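Thursday, 7:40 am, sound bench

Read the Prurnley piece before coffee, which was a mistake. Headline says our halftime rig "stunned a crowd of 3,338." I was at the desk. The gate was 3,338. At halftime most of them were in line for fries, and the ones who stayed clapped the way people clap when something has stopped.

Writing down what I have before everyone's memory gets shaped by the article.

The claim, as Joonas Heiskanen put it to the reporter: a singer standing on the Skimeck lift at midfield, wireless mic into the Virken delay boxes, four speaker stacks, and every seat hears the voice land at the same moment. Joonas believes it. I believe it for the east side, rows nearest the rail, if the wind is kind.

What the log says. Delay to the far stack was set at 153 ms. I walked it at soundcheck with the clicker and it was fine. Then the stands filled, the air warmed up, and somebody nudged the west stack to clear a camera sightline. Did anyone re-measure? No. The log has the same 153 from soundcheck copied into the show column, in my handwriting, so I can't be too grand about it.

Vocal. Zoëga sings a bit behind the beat on purpose, that's her style, and it's lovely in a room. Outdoors, with a slap coming back off the scoreboard, behind the beat turns into two singers who don't like each other. She took her left ear out in the second verse. People online are calling that a confident gesture. I think she couldn't find the count. I haven't asked her, so mark that as a guess.

The "youngest act ever on that field" line. Where did that come from? The club says it got it from the paper. The paper says it got it from the club. I went through the old programs in the hall closet and there's a children's accordion band in one of them, no ages given, all of them up to about elbow height on the man holding the flag. I'd leave that line off our page.

Noise test, yesterday afternoon. Swapped the mic battery pack, same gain, same cable. The hiss was still there at the same level. So it isn't the pack, whatever the supplier says on the phone. Next suspects are the adapter on the lift rail and the long run under the turf cover. I have a preference for the adapter because it's cheap and I'd like to be right.

Joonas wants to write up the lift motor as the source. Maybe. His evidence is that the hiss got worse when the lift moved. My evidence against is that everything got worse when the lift moved, including the singer. Needs a run with the motor powered and the lift parked, then one with the motor dead and the lift cranked up by hand. If the hiss follows the motor I'll buy lunch.

Also the crowd meter. It peaked right after the last chorus and this is being passed around as proof of something. The home team came out of the tunnel at that exact moment. I have the two clocks side by side and I'm not going to argue about it again.

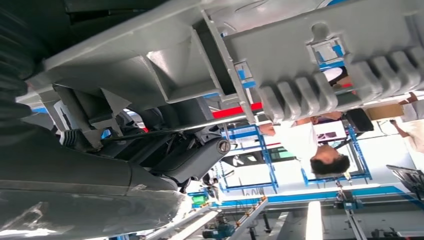
Underside of gray chassis, brackets and ribbed housing.

Afternoon, added after the call

The club wants us back in November with the same rig and a longer set. Two songs and a reprise. I said I'd want 40 minutes on the field with the stacks in their final places and nobody moving them afterward. They offered a quarter of that. Joonas said yes before I had unmuted.

If we do it, then:
Re-measure every stack once the seats are filling, and write down the new number even if it's the same one.
Zoëga gets her own monitor mix, with a click in it if she'll have it. She may not.
Scoreboard side down a few dB in the verses.
Tape on the ground at each stack foot, and a sign for the camera people.

Still open: whether a delay setup like this is worth the truck at all for a field that size. Two stacks and a shorter song might have done the same job. I'd like to hear that version once before we put "proven" on anything. Joonas has the spare adapter, need it back by the next bench day.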